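Keep the Everyday Plates Plain

When we set up the kitchen in the Fanitz building, I had 640 dollars for everything that went in the cabinets. I spent too much of it on dishes. The Lenico set had a pattern of leaves on it, 40 pieces in all, and I was proud of it until the first plates chipped and the pattern was no longer made. In February I gave the last of it away.

My view now is that the plates people use every day should be one plain color, round, with a rim high enough to hold gravy. A soft blue is my choice. Food looks good on it, and a blue plate from one store will sit next to a blue plate from another without much fuss. White is fine too, but under kitchen lights I find it harsh. 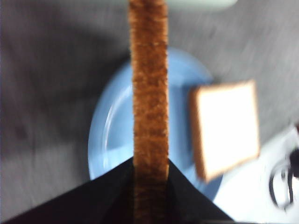
The rim matters more than most buyers think. A flat plate with no edge looks nice on a store shelf, then the peas roll onto the table. It is also harder to pick up with wet hands. I have dropped two Skimetti plates that way, and both were the flat kind.

Some friends say a plain plate is dull. Put a nice cloth under it, then. A cloth can be changed in a minute, and it costs less than a new set of dishes.

I would also stop buying sets. Eight plates at 19 dollars each is real money — and the box always has saucers in it that stay in the cabinet for years. Tapsell sells single plates. Buy what you eat from, and buy one more when one breaks.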